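The Hat by the Door

By Ásdís Ketilsson

Wanda Whitlock keeps her hats in the hallway, and for most of her life that meant a pile. The bottom one was always flat. She is a retired surveyor who has worn a brim outdoors since her twenties, and when she moved to Gustholm she brought 30 hats with her in grocery bags.

"I ruined good felt for years," she says. "I thought a hat just got old."

A wide brim gets most of its damage at home. It is set down brim first on a hard surface, the weight of the crown pushes the edge out of line, and after a few weeks the curve is gone on one side. The usual advice is to rest a hat upside down on its crown. That works well on a closet shelf. On a table people use every day, it gets knocked over.

Kaj Hedegaard, who repairs hats in a back room on the main street, sees the results every fall. Most of what comes in needs steam and an hour of handwork. He holds the brim over a kettle, shapes it with his fingers, and leaves it alone overnight. He charges 3,000 for a full reshaping and tells customers how to avoid the next one.

His first rule is to handle the brim and leave the crown alone. Pinching the front of the crown is the habit that cracks felt, and it marks suede even faster. His second is to brush before storing, always in one direction, with a brush kept for that color. Dust that sits in a crease works its way in and stays there.

Then there is the question of where the hat goes. Hooks are cheap, but a narrow hook leaves a dent. Pegs with a wide rounded end are better. Wire stands, the kind with a loop for a base and an upright, take up little room and let air reach the sweatband. Lawal Eze, who sells secondhand clothes at the April market, uses nothing else for display. He says a hat on a stand sells, and one lying down gets tried on and put back.

Soft hats are more forgiving. A floppy suede or felt style is meant to fold a little, and creases in the brim are part of how it hangs. It still needs a clear spot. Whitlock now leaves one end of her table free in the evening and goes over whatever she wore that day before it goes back in the hall. Brushing takes her a few minutes, with the radio on.

She is down to the hats she likes. The rest went to Eze, apart from a gray one that Hedegaard is still working on.

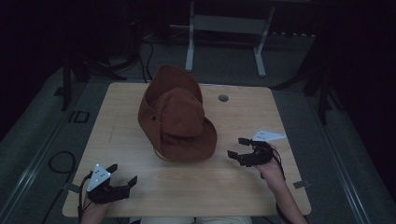
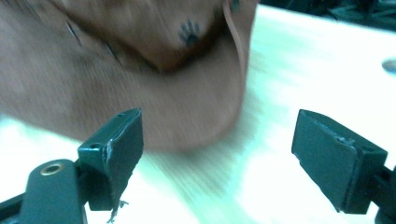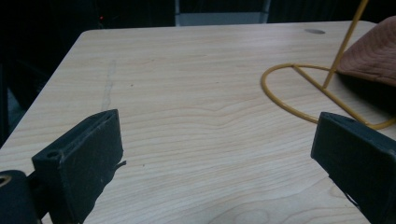 A brown wide-brimmed hat on a light wooden tabletop, first picture; a yellow wire loop with an upright, last picture.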